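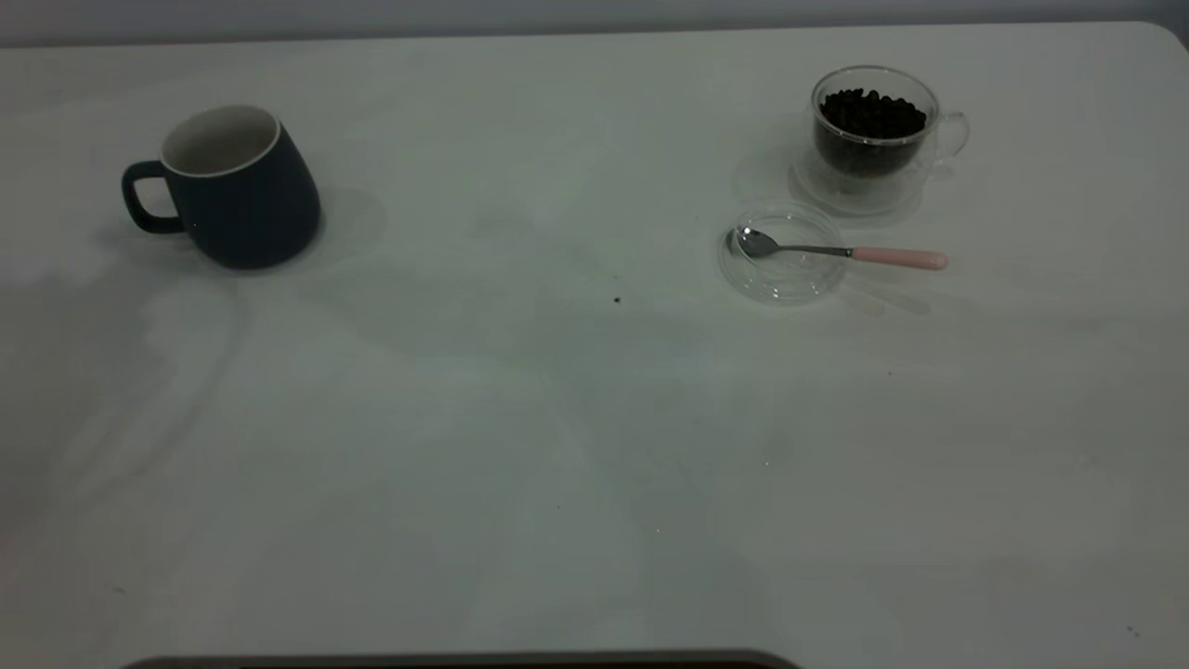
Export Container Inspection, Loading Dock at Horham
Checklist with comments, for use before every overseas shipment

Prepared by: Spyros Perić, export coordinator
Goods: Tuvwood flat-pack shelving and boxed spare parts
Forwarder: Vodetti
Customs broker: Papadopoulos

Please fill in the result with OK, NOT OK or N/A. Do not leave a line empty. The comments under the lines are from my inspection in June and I kept them in because the new people asked me to explain what I look for. When you copy the checklist for your own shipment, delete my comments and write yours.

Before the container arrives

Booking number on the forwarder's release matches our sales order
Result: OK

Container type is the same as booked
Result: OK
Comment: We booked a standard one. In the previous shipment a high cube came and the driver said it is the same price, so take it. It is the same price, but the height was different on the papers, and Papadopoulos had to amend the declaration. Please call Vodetti first and let them decide.

Dock area is swept and free of loose strapping
Result: NOT OK, corrected before loading
Comment: There was old plastic strapping behind the dock leveller. A person walking backwards with a pallet jack will not see it. I removed it and put it in the bin near the gate.

Wheel chocks are present, two for each trailer
Result: OK

Dock light works
Result: OK
Comment: It works but it blinks for the first minute. I wrote it in the maintenance book.

Container, outside

Container number is readable on both sides and on the doors
Result: OK

Safety approval plate is fixed and readable
Result: OK
Comment: The plate had some paint on the corner. All the numbers could be read, so I accepted. If even one digit is covered, photograph it and ask Vodetti in writing. A phone call leaves nothing in the folder.

Side walls have no holes, cracks or deep dents
Result: OK with remark
Comment: One dent on the left wall, low, near the doors. It does not go inside the profile. I measured it and marked it on the drawing. The shipping line can ask for repair money when the container comes back, and then the drawing is the only thing which helps us.

Old labels from other cargo are removed
Result: NOT OK, corrected
Comment: There was a dangerous goods diamond from a former cargo on the right side. This is very important for the Gulf ports and also for transhipment. Our shelves are not dangerous goods, but the officer at the port reads the label and he does not know about our shelves. The container can stand for days and we pay for each day. Remove all of the sticker, including the corners.

Door gaskets are complete and soft
Result: OK

Locking bars and handles turn fully
Result: OK
Comment: The inner right handle was stiff. Please use two hands and stand to the side. Do not stand between the doors when the wind is strong, as they are heavier than they look.

Container, inside

Go inside, let a colleague close the doors, look for daylight
Result: OK, no light seen
Comment: Many people skip this because they do not like the dark. I understand this, but it is the best test for small holes. Agree with your colleague on a knock signal before he closes. The colleague must stay at the doors the whole time and may not go to answer the telephone.

Floor is dry
Result: OK
Comment: Touch it with the palm in the corners and in the middle. To look is not enough.

Floor has no nails, screws or broken boards
Result: NOT OK, corrected
Comment: A few nails near the front wall from the timber of the last user. I took them out with the claw hammer. They can cut the cartons, and they can go through a shoe.

No strong smell
Result: OK
Comment: If you smell chemicals or rotten fruit when the doors open, wait outside and let the air change. If the smell is still there afterwards, refuse the container. We had one in a former year which smelled of onions, and the customer in Jordan kept back part of the payment for it.

No insects, seeds, soil or webs
Result: OK
Comment: Look under the door sill and in the corner posts. The quarantine rules are different for each country we sell to and they change without much noise, so I check for the strictest one every time.

Lashing rings are present and not broken
Result: OK
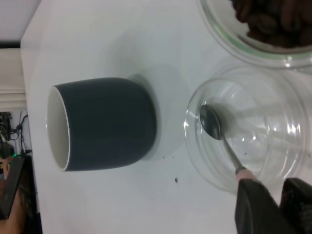 Vol. 8, No. 2

Pallets and packing

All pallets have the heat treatment stamp
Result: NOT OK, corrected
Comment: One pallet had no stamp on any side. It was a good pallet, strong and clean, but without the stamp it is only firewood for the customs officer. We moved the goods to a stamped one. The stamp should be on two opposite sides and it should not be written by hand.

Number of cartons is equal to the packing list
Result: OK after second count
Comment: The packing list says 83 cartons of shelving. The first count gave 82, because one carton of the same size was standing behind the column. Please count when all goods are standing together on the marked area, and let the second person count without knowing your result.

Gross weight on the packing list is equal to the scale
Result: OK
Comment: The verified weight goes to the shipping line and it is signed by us. If you are not sure, weigh again. Do not use the weight from the catalogue of Tuvwood, it is without the pallet and without the wrapping.

Cartons are marked with country of origin
Result: OK with remark
Comment: For some of our markets the origin must be printed on the product and on the carton, and a sticker is not accepted. For others the sticker is fine. I keep the table with the countries in the blue folder. It was checked by Papadopoulos in June. If the table is older than your shipment by many months, ask him again. I prefer to ask a stupid question before the ship than a clever one after it.

Arabic label text is present where required and is the right way up
Result: OK
Comment: Most of us cannot read it, me also. Compare with the approved sample letter by letter. The printing program has once put all the letters separate and in reverse order, and it looked nice to us and was completely wrong.

Cartons are not crushed, torn or wet
Result: OK

Corner protectors on the upper layer
Result: OK

Loading

Forklift daily check is signed
Result: OK

Driver has handed over the keys or the red lamp is on
Result: OK
Comment: I will repeat this at each training. No forklift goes in the container before the keys are on the hook. The driver can be very friendly and in a hurry. The keys are still on the hook.

People on foot are behind the yellow line
Result: NOT OK, stopped and corrected
Comment: A visitor from the office crossed the line to ask about an invoice. The forklift operator stopped correctly and I thank him for that. Please tell your visitors to wait at the window.

Heavy pallets are on the floor and the weight is divided evenly
Result: OK

Empty spaces are filled with air bags or timber
Result: OK
Comment: Do not overfill the air bags. The correct pressure is printed on each bag. Keep your face away from the valve.

Last row is secured so nothing falls when the doors open
Result: OK
Comment: Please think of the person who opens the doors at the other end. He did not see how we loaded. I use a net and one strap across, even when the row looks stable.

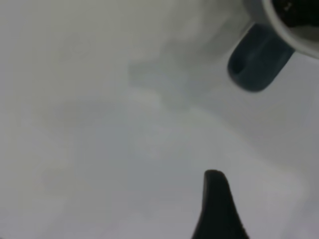 The customer in Amman sent us once a photograph with the cartons leaning on the doors. Luckily they opened slowly. From then on the net is not optional on my shipments, and I ask the same from whoever is loading in my absence.

Moisture absorbers are hung and the number is written down
Result: OK
Comment: The route goes from our winter to a hot sea, so water forms on the ceiling and drops on the top cartons. Hang them in the profile of the wall. If they lie on the cartons they can leak.

Sealing and papers

Seal number is equal in all papers
Result: OK
Comment: Read the number aloud and let the other person write. Then he reads and you look at the seal. An 8 and a B are easy to confuse when the metal is scratched.

Seal is closed and pulled by hand
Result: OK

Photographs are saved: empty, half loaded, full, one door closed, both doors closed, seal
Result: NOT OK
Comment: The half loaded one is missing. I was at the telephone with Vodetti and forgot to take it. It can not be repeated, so I leave the result as NOT OK.

Commercial invoice, packing list and certificate of origin have the same description of goods
Result: NOT OK, corrected
Comment: The invoice said "shelving units" and the certificate said "shelf furniture". In English it is almost the same. For a tariff officer it is maybe a different code and a different duty. We use now only the words from the letter of credit, also when the English is not beautiful.

Consignee name is spelled as in the trade licence
Result: OK

Insurance is valid for the full route, including the road part after the port
Result: OK
Comment: Our cover is for 100 per cent of the invoice value and freight. The road part must be named separately when the goods cross a second border.

Open points after this inspection

Dock light, blinking at start. With maintenance.
Half loaded photograph missing. Explained to Vodetti by email.
More stamped pallets to be kept on the left side of the store, apart from the unstamped ones. I will make a sign.
Table of origin marking rules to be printed again in bigger letters.

Released for transport: Yes
Inspected by: S. Perić
Second person: signature on the paper copy

Comments from the dock team

Can the daylight test be moved before the outside check? When it rains we would like to do the inside part first.
Reply S.P.: Yes, you can change the order of these two. Only the sealing must stay last.

Carton count sheet has too small boxes for writing with gloves.
Reply S.P.: I will make them larger in the next version. Please use the back side until then and write the container number there also.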